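My third month with the grippers

I promised some readers that I would write more about my work, so I am using a free evening for it. Since spring I have been collecting demonstrations for a robot learning project called Briltar. Before this I worked in a warehouse office in Flerton, and I knew nothing about robots. Now I know a little, mostly about laundry.

The work is easy to explain. The robot should learn to handle clothes, and for this it needs many examples of a person doing it. I don't wear a glove and I don't move a robot arm. I hold one gripper in each hand and do the task with them. The learning program gets the recordings afterwards, and one complete recording, from the start signal to the stop signal, we call an episode.

My target is 200 episodes for each type of garment. In a good morning session I can finish 32. In a bad one I am happy with less, and I go home with sore thumbs.

At first I thought that speed was important. I was proud when I could fold a T-shirt in under 30 seconds. Then my recordings were checked and many of them were rejected, as I had moved so quickly that the cloth slipped and I corrected it with a strange little shake of the wrist. I was told kindly that the robot would learn the shake too. It was a bit embarrassing, but it was fair. Now I move at the same calm speed from beginning to end, and when I make a mistake I stop the episode and start again.

Soft things are much harder than I expected. A box has the same shape every time you pick it up. A pair of pants has never the same shape twice. With bare fingers you can feel where the waistband is, but through a gripper you feel almost nothing, so you must look for it. My favourite things are towels. The ones I like least are grey and soft and fall into a ball as soon as I let go.
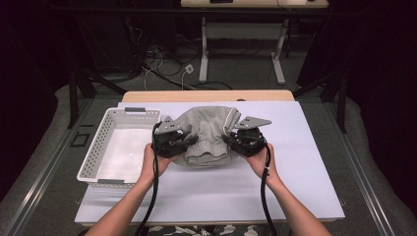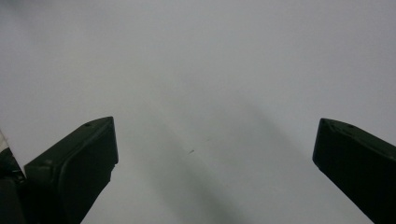 First picture: a grey garment between the two grippers, with the basket beside it. Second picture: open gripper fingers over the pale surface, from the gripper's own camera.

I find the gripper's view interesting because it is so poor. My own eyes take in the whole table at once. The gripper camera gets its two fingers and whatever is near them, and there are moments when it has mostly shadows to look at. When I started, I forgot this all the time. I reached for a sleeve from the easiest direction for me and did not think about what the camera would get. Now I try to approach so that the edge I want to take comes between the fingers early, and I wait a small moment before closing them.

The starting position is the other thing that took me long to learn. I like order, and I used to put each piece of clothing down in the same neat way. For this work it is a bad habit. The examples have to be different from each other, so I drop the garment from a different height, turn it, or push it closer to one side. The basket also gets a new place and angle. I keep a small notebook with the positions I have already used, although the software is supposed to do this for us.

The cables I am still getting used to. Each gripper has one, and if I turn my wrist too far I feel it pull on my arm. I have learned to let it hang down over the front of the table and to check it before I press start.

My friends ask if I am afraid that the robot will take my job. I don't know what to answer. My job is to fold the same shorts again and again, and my own laundry at home is still on the chair.

In October we will change from clothes to kitchen cloths and small bags, and there is talk of a second table at the Cilley building. I would prefer to stay where I am, as the bus to Cilley goes only 3 times in the morning. If somebody reading this does similar work, please write to me how you keep your thumbs from hurting. I have tried tape, and it helped for one day.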